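Skolport Forums > Catering and Events > Beverage Service
Glass bottles at the Faluvard reception: continue or change?
9 posts

L_Rutkowska
Faluvard Events Office
Posted in October

Colleagues,

The Events Office is reviewing beverage service for receptions held at Faluvard Hall. At present, soft drinks are supplied in individual glass bottles with metal caps, set out on the serving tables before guests arrive. They are ordered through Piątek and recorded in Gestis under the event number.

A proposal has been received to replace glass with cans beginning next term. Before a decision is made, I would like to hear from departments that host events in the Hall. Please address the following if you can:

Storage before the event, including the upper pantry
Opening of bottles, by staff or by guests
Return of empty bottles and of unopened stock

For reference, Gestis shows 1048 bottles issued to the Hall last term and 739 empties returned to the supplier. The remainder has not been reconciled. Please do not post cost figures here, as the contract is under separate review.

Leokadia Rutkowska
Events Office

gradoffice2
Posted in October

The Graduate Office would prefer to keep glass. Our receptions are small and guests generally remain near the tables. The bottles present well beside the name cards, and we have had no complaints. We do ask that openers be placed at both ends of each table. At our last event there was one opener for the entire room, and a line formed behind it.

h.pantry
Posted in October

With respect to the above, the pantry staff see a different side of this. A full crate of glass is heavy and the upper pantry has no elevator access. Every crate is carried up by hand. Cans weigh less, stack flat, and do not have to be sorted at the end of the night.

The return crates are also a concern. Empties come back with napkins, lemon slices, and in one case a set of keys pushed inside the crate dividers. Staff should not be reaching between bottles at eleven o'clock at night to clear this.

library_events
Posted in October

The Library hosts in the Hall twice a year and supports the change to cans, provided that cups are supplied. Guests should not be expected to drink directly from a can at a formal reception.

We would also note that the difference between issued and returned bottles is not necessarily a loss. Guests from our spring event took bottles outside to the courtyard, and some of these were placed in the general glass bin by the grounds crew. They would not appear in Gestis.

gradoffice2
Posted in October

In response to h.pantry: the weight of the crates is a fair point and we would not argue it. The lower pantry has a free wall beside the linen shelves. Has it been considered for beverage stock? The crates would then travel by cart on one level.

In response to library_events: supplying cups with cans brings back the washing that cans are supposed to remove. If the cups are disposable, the Hall will produce more trash than it does today. The department cannot agree that this is an improvement.

h.pantry
Posted in October

The lower pantry wall was measured last year. It will take crates to shoulder height if the folding chairs are moved. No one has agreed on where the folding chairs should go.

On washing, the pantry has a machine and is content to run it. Carrying is the issue.

I_Kwiatkowski
Purchasing
Posted in October

Good afternoon. I am responding on behalf of Purchasing.

Piątek will accept unopened glass bottles for credit within the term, provided that the cap is undamaged and the printing on the bottle is readable. Unopened cans are credited only in full, sealed trays. For departments that order generously and return a portion, this matters. Last term 127 unopened bottles were credited to the Hall. As cans, most of them would have stayed with us.

I would ask departments to take greater care with the caps. Several bottles were refused because the rim of the cap had been bent, evidently by someone testing an opener and then changing their mind. A bottle in this condition cannot be credited and should not be served. Please set it aside and enter it as damaged.

Iwona Kwiatkowski

library_events
Posted in October

Thank you. The Library was not aware of the credit terms for cans, and they do affect our position. We generally order for 100 guests and receive fewer.

We remain concerned about broken glass on the stone floor near the entrance. Our suggestion would be glass inside the Hall and cans for any service in the courtyard. We would also ask that the form be corrected. It lists "soft drink, red" as an item, which has led to orders for cherry soda when the host wanted cola. The brand name should be entered in full.

L_Rutkowska
Faluvard Events Office
Posted in October

Thank you to all who replied. The views are not uniform, and I do not expect that a single arrangement will satisfy every department. The Events Office will proceed on a trial basis as follows.

Glass bottles will continue to be used inside the Hall. Cans will be supplied for the courtyard, with washable cups on request. The host department must state on the booking form which space it intends to use.

Beverage stock will be moved to the lower pantry once the folding chairs have been relocated. I have written to Building Services about the chairs and will post the reply in this thread. Until then, no crate is to be carried to the upper pantry by one person alone.

Openers will be placed at both ends of each serving table. Unopened bottles are to be checked at the cap and returned upright in the supplier's crates. Nothing else is to be placed in the crates, including lemon slices.

The Gestis form will be amended. "Soft drink, red" is withdrawn, and hosts should select the product by name, for instance "Coca-Cola, glass bottle." 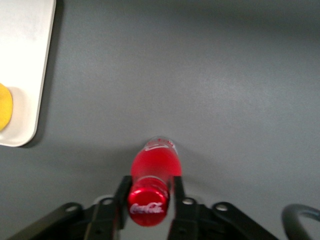 Orders already submitted under the old wording do not need to be entered again. My office will contact each host to confirm what was intended. Departments that disagree with the trial may continue to post in this thread, which will remain open through the end of term.

Leokadia Rutkowska
Events Office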